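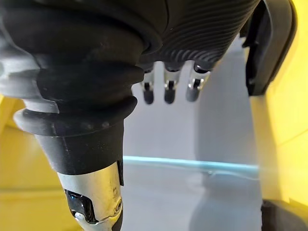 Fiachra Mac Suibhne Wants You to Empty the Drawer

Jan 9, 2025

I got to Fiachra Mac Suibhne's place in Vundbridge with a notebook, a bag of pastries and (I'll admit it) a pretty bad attitude about tidying. My own kitchen has one drawer that only opens if you slide a ruler in first and push something down. I told him this before I had my coat off, and he laughed so hard he had to put the kettle back.

"Is it the whisk?" he asked. "It's nearly always the whisk."

It's the potato masher, but close enough!

Fiachra has been helping people sort out and pack up their kitchens for 6 years. Before that he drove a van for Dusberg, a moving firm, and he says that's where he learned everything he knows about how people put things in boxes. "Badly," he said. "And I include myself. My first month I packed a jar of honey on its side, on top of somebody's tablecloths. I can still see that lady's face."

He went out on his own in November, the year his daughter started school, and his first client was the Nanayakkara family, who were moving from a big house to a small apartment and wanted to keep all of it. All of it! Three sets of dinner plates, a fondue pot, cake tins in sizes I didn't know they made.

"We took everything out and laid it on bedsheets in the living room," he said. "Then I went and had my lunch and left them to walk around it. When I came back they'd already put two of the dinner sets by the door. I hadn't said a word."

That's more or less still how he works. He starts with one drawer, has you take out every last thing, and wipes the inside while it's empty. After that you put back what you used this week. What's left goes in a box with the date on it, and the box goes somewhere annoying, like the top of a closet. If you climb up there to get something, it has earned its place in the drawer again.

I asked how long the box should stay up there and he shrugged. "Till you're sick of looking at it."

We talked for a good while about dividers, which he has strong feelings about. He doesn't like the expensive ones. He cuts down cereal boxes and swaps them out when they get grubby. Évan Courtois, his partner in the business these days, prefers proper bamboo trays, and the two of them have been having this argument through 82 kitchens so far. Évan was out on a job when I visited, so I called him later to get his side.

"Cardboard gets crumbs in the folds," Évan told me. "Ask him about the crumbs."

I did ask. Fiachra said the crumbs are a separate issue.

On packing for a move, he was a lot more serious. Plates go on their edges, like records, with paper between each one. Heavy things go in small boxes. Knives get rolled in a dish towel, taped, and marked on both sides. And he wants the coffee things packed last and in a bag you carry yourself, along with two mugs and a spoon. "People remember the kettle and forget the spoon," he said. "Then they're stirring with a key."

I did my drawer that same night. It took me an hour and a half, most of it spent trying to work out what one plastic lid belonged to. The masher now lives in the crock by the stove, and the ruler is back on my desk.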